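Kneath Room Notes
Data card and README, version 2

Summary

Kneath is a set of written notes and photos on how small rooms are furnished and kept. It covers work corners, clothes storage, wall fixtures and what ends up on the floor. The set holds 3,000 photos. Of these, 2,680 have a finished note and 572 of the finished notes also carry a second reader's comments. The rest are in the folder named pending.

The first version was called Leltitell. File names that start with "lel" come from it and were left unchanged so that old links still work.

What is in a note

Each note is a short text file with the same name as its photo. It has four fields:

room: one line on the size and general use of the room
furniture: the main pieces and where they stand
floor: floor covering, plus anything lying on it
loose: clothing, bags, cables and other things that get moved often

A field can be empty. Write "unclear" when you can tell something is there but can't say what it is. Please don't guess at a brand or a material.

Mixed rooms

Many of the rooms do more than one job, and the room field has no fixed list of types for that reason. Version 1 had a list (bedroom, kitchen, bath, office, other) and far too much went into "other." Name the fixtures and leave the type out if it doesn't settle itself. In the room below, a black rain shower with a handheld head is mounted on the same wall as a small white desk with a laptop on it, and a dark brown wooden clothes rack stands along the left side. The floor is light wood in a chevron pattern. Its note lists the shower under furniture, since there is no separate field for wall fixtures.

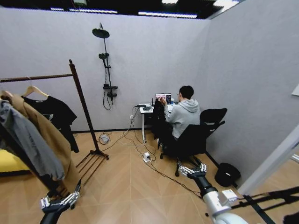
Cables and power strips

Cables go under floor if they rest on it for any part of their length, and under loose if they stay on the desk. In the room with the chevron floor, white and black cables run down from the desk to a white power strip, so they are entered under floor together with the strip. Wall outlets are not recorded in this version.

A jacket or sweater hung over a desk or chair goes under loose. Clothes on a rack count as stored and are left out of that field. Clothes a person is wearing are not recorded.

Known problems

The "lel" notes use "rack" for both shelves and clothes rails. These are being fixed by hand.
Floor patterns were added late. Older notes just say "wood" or "tile."
Desk and table are mixed up in places. Search for both.
The Clivanon subset has very few kitchens.

Changes since version 1

Fixed room types removed. Floor split off from furniture. Second reader comments moved to their own folder, with names matching the notes. The Pleltitz spreadsheet is no longer updated and will be dropped in the next version.

Corrections

Send the file name, the field and the new wording. One correction per line is easiest to merge. Corrections received by the end of May go into the next version.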